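3.2 Adjournments in the Clundale traffic lists

We were glad to find that the Clundale court office had kept such careful records, and it is largely thanks to them that we can say anything at all about why trial dates move. Of the 1590 driving cases in the register, 225 had their trial put back at least once, and in 33 of these it happened more than twice. Late expert reports were the commonest cause, with the illness of a witness some way behind. The Hegarty lists, which we read alongside, show much the same pattern, though the notes there are shorter and we have leaned on them rather less.

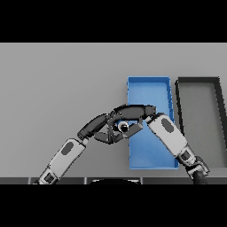

Figure 2. Simulated tabletop with two arms above a blue tray.

3.3 Delay and the length of hearings

It seemed natural to ask next whether a postponed trial also takes longer once it begins. In Clundale it did, by roughly 2 hours.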